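The Robots That Learn From Our Hands

I'd been told to wear flat shoes and nothing that dangles, so I turned up at Te Moana on a Wednesday morning dressed for a school sports day and was handed a backpack within five minutes. It was heavier than it looked. "You get used to it by lunch," said Dwight McIntyre, doing up a strap I'd missed, and I believed him, which was my first mistake (my shoulders were still grumbling at the weekend).

I'd come to see a project called Ralov, which you may have read about in July, when the team put out a result that got people in the field rather worked up. The short version goes like this. If you want a robot to tidy a bathroom or put a bottle on a counter, somebody has to show it how. For years that meant sitting a person down in front of the actual robot and having them steer its arm about from a distance, painfully slowly, like trying to butter toast with a fishing rod. The Ralov lot skip the robot entirely while they're gathering their examples. People pick up a gripper, the same sort of gripping end the robot will use later, hold it in their own hand and get on with the job. A small camera rides along on it and records what the gripper sees. Later on, the robot learns from the recordings.

That's it, more or less! I kept waiting for the complicated part and Dwight kept telling me the complicated part was getting people to behave normally.

He's right, too. My first go was dreadful. I picked up a bottle as if it might explode, carried it across the room at arm's length and set it down with a little flourish, and a very patient woman at the laptop asked if I could do it again "but like at home". At home I'd have had a cup of tea in the other hand, but I took the point. A robot that learns from nervous people turns into a nervous robot. It hovers. It dithers over the thing it's meant to be grabbing, and then it grabs air.
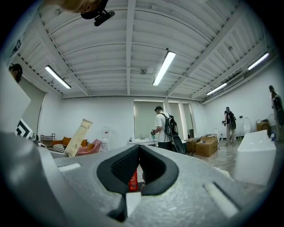
The teaching goes on all day in shifts, with several people at it at once, and after a while you stop noticing each other. You find a bottle, you pinch it, you put it somewhere else, you go back for it. The hand tool has a satisfying squeeze to it and by my second hour I'd developed opinions about angles. Come in too steep and you can't see what you're doing; come in flat and you knock over the neighbours. I got quite smug about my side approach until I watched the playback, where I could be seen missing the same bottle again and again with tremendous confidence.

What I really wanted to know was whether any of it works, because I've seen a lot of robot videos in my time and I've learnt to be suspicious of the ones with music on. So after lunch Dwight took me through the numbers, and I made him do it slowly.

The set behind the July result held 3955 recordings, every one of them a person doing a small household job from start to finish. When the team went through them they threw out anything fumbled, interrupted or just plain odd, and that left 2654. I thought that was a shocking amount of waste and said so. Dwight laughed and said they'd tried training on the whole lot first, fumbles and all, and the robot had picked up the fumbles beautifully.

Trained on the tidied set, it managed 78 per cent of its attempts at picking up a bottle and putting it where it was told, and it did this in a flat across town called Kukgate that it had never been shown. That last bit is the part that matters. Plenty of robots can do a trick in the room where they learnt it. Move the lamp, swap the table, draw the curtains, and they go to pieces. Kukgate had different furniture, different light and a carpet, and the thing still coped more often than it didn't.

Dwight puts this down to mess, mostly. An earlier version of the project, known as Dumport, was done in one corner with one table and the same handful of objects, and its results were lovely right up until somebody moved the table. These days they want lots of people, lots of heights, left-handers, people who rush and people who potter. They want stuff behind the object and stuff beside it. I asked whether my own smug side approach would be any use to them and was told, kindly, that it might be kept as a variation.

There are things it can't do. It's hopeless with anything see-through, and it has no feel for weight, so a full bottle and an empty one are the same to it until one of them slips. The team are working on a fingertip that can tell the difference. I had a go with an early version and couldn't make it tell me anything, though I may have had it switched off.

I also asked the question everyone asks, which is when I can have one to do my bathroom. Dwight looked at the ceiling for a bit. He said he'd be happy if it could do his own kitchen counter without him standing next to it with his hand on the stop button, and that he wasn't going to put a year on it. Then somebody called him over to look at a dud battery, and I went back for my last shift with the bottles.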